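The Paper Cup Table, Selancombe
Words by Frauke Vogler

Fri 16 February

The people behind the Drondent refreshment plan say a bottle and a stack of paper cups will do everything our old mugs did, and do it better. Their leaflet promises "less clutter, less washing, more water." I like water. I'm less sure about leaflets. The gallery has four pictures and a fair amount of grumbling, and readers who love paper cups may want to go and look at Finn Ackermann's page on kettles.
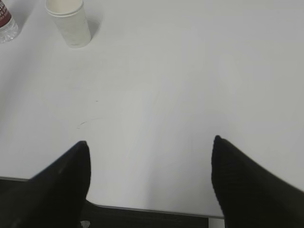 Clutter is the big word in the leaflet, so start there. A tidy table sells an idea very well, and I have yet to see a plan presented on a messy one. With the white cup and the clear bottle up in one corner and all that bare white top beside them, of course it looks calm. Put four people's lunches down and ask me again.

Torben Wendt tells me the table wipes clean in no time. So did the old one, if somebody wiped it.

Then there's serving size. The leaflet wants us to drink by the cup and keep a tally, which sounds scientific until you ask how full a cup is supposed to be. To the brim? To wherever you stop pouring? Lieselotte Lindemann fills hers nearly to the rim and walks very slowly. Mine gets half that and I walk normally. Both count as one on the tally sheet.

A cup filled close to the lip, with something pale and yellowish in it, next to an uncapped bottle of water. Which column does that one go in? 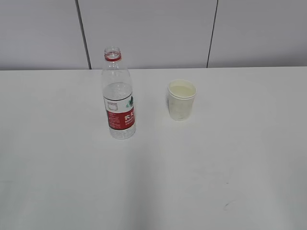
The cups themselves

The first order was 1,072 cups. I asked why that number and was told it was "based on use," though at that point no one had used any. They came in plain white with a rolled rim, and the rim is the one part I'll praise without being asked twice. It's kind to the lip. The rest is folded paper and a seam, and I've never fully trusted a seam.

I turned several over looking for a maker's promise of some sort and found none. Gerd Kettler says I'm asking too much of a cup. Maybe. The leaflet asks quite a lot of it too.

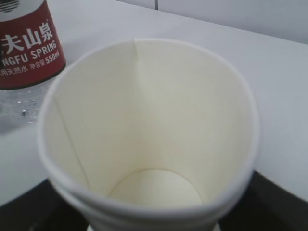 Nothing in it. Seam down the inside wall, small crease under the far rim.

Bottles raise another question, and it's one of arithmetic. The label in that last picture gives 550 ml. The plan allows 2 bottles per person per day, and the Graltuline brochure stapled to the back of it suggests drinking at set times, 55 minutes apart. I tried it for a morning. By the third round I was pouring out a drink I didn't want so that I could tick a box, and I still don't see who that helps.

Caps are a sore point as well. The leaflet shows every bottle neatly closed. On any real table the cap goes somewhere and stays there.

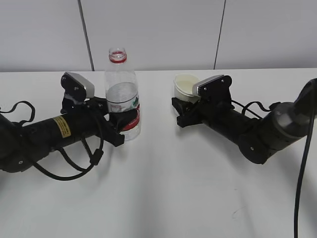 So does the last inch of water. People open a fresh bottle before they finish the old one, and I include myself. "Less waste" was going to be on the next leaflet, according to Torben. I'd like to see the numbers first, and I'd like to see them from somebody who doesn't sell cups.

The mugs are still in the cupboard at Govindasamy Hall, left side, second shelf. Bring your own towel.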